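Section 4: Entering Your Stay in the Wokura Guest App

Before you start, have your booking number, your room number and a sense of proportion. Set-up takes less time than the line at the breakfast buffet.

4.1 Connecting to the resort network

1. Open your phone's wireless settings and choose Pralta Guest. Do not choose Pralta Staff. It will ask you for a password, and then it will judge you.
2. Enter your last name exactly as it appears on your booking. If the booking desk spelled it wrong, you must spell it wrong too.
3. Wait for the green bar. If you are on the beach past the second row of umbrellas, there is no green bar, and you will have to walk back.

Note: One booking covers 2 devices. A third will connect, push one of the others off, and start a family argument.

4.2 Pairing your room

1. Open Wokura and tap My Stay.
2. Type in your room number. Villas in the Nistor wing have four digits, so the last villa on the path is 1097 and not "the one by the big palm."
3. Tap Pair. The lights in your room will blink. Anyone napping in there should be warned first.
4. Choose a name for the room. The limit is 16 characters, spaces included. "Honeymoon Suite" fits. "Honeymoon Suite Again" does not.

Caution: Pairing turns on the Astel room controller, which arrives set to 62 degrees. Change this before you go to dinner, or pack a sweater for bedtime. 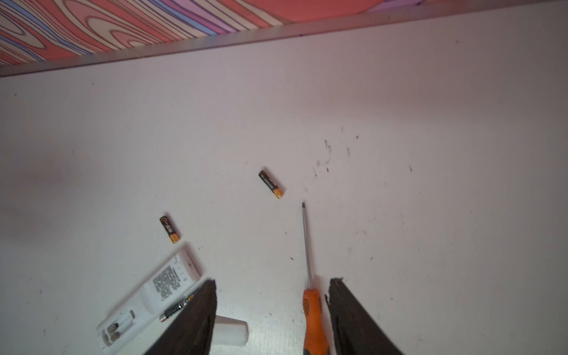
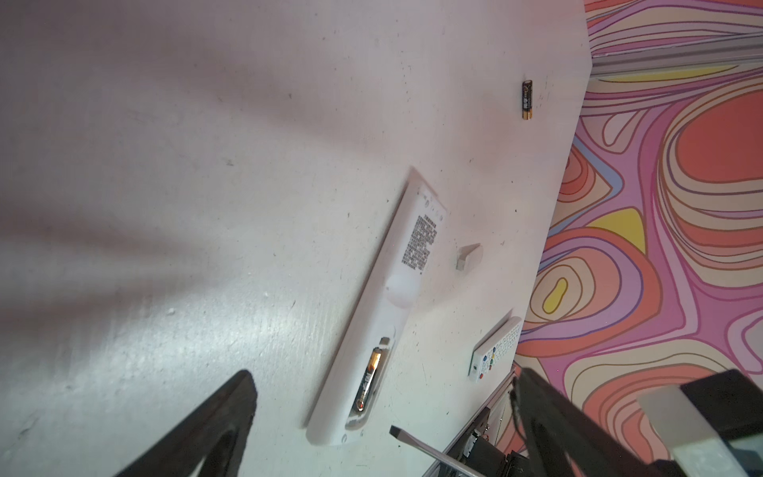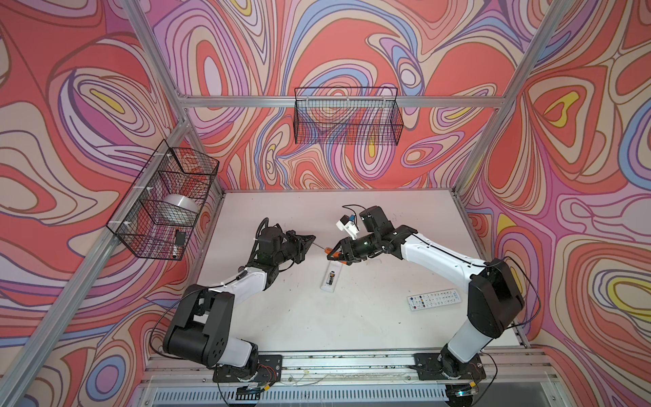

4.3 Setting your wake-up view

The sunrise setting opens the drapes on the ocean side at first light. It is the most requested feature in the app and also the most regretted.

1. Tap Mornings, then Sunrise.
2. Pick the days you want. The app selects all of them for you, out of optimism.
3. Slide the Gentle bar to the left for a slow opening. At the far right the drapes move like a magician's tablecloth.
4. Tap Save. Leaving the screen without saving cancels everything without a word.

Note: In April the sun comes up earlier than most guests have agreed to. Use the Delay button to hold the drapes until a civilized hour.

Garden-view rooms also have the sunrise setting. It will show you the garden.

4.4 If something goes wrong

The app says "Guest not found": Check your last name again, including the wrong spelling.

The drapes stop halfway: Move the chair.

The lights keep blinking: Somebody in your party is still tapping Pair. Find them and take the phone.

For anything else, dial 0 from the room and ask for Costel Dobre at the guest desk. He has a master tablet and very few illusions.

4.5 Checking out

Tap My Stay, then End Stay, once your bags are out of the room. The door locks behind you at once and does not care about your sunglasses.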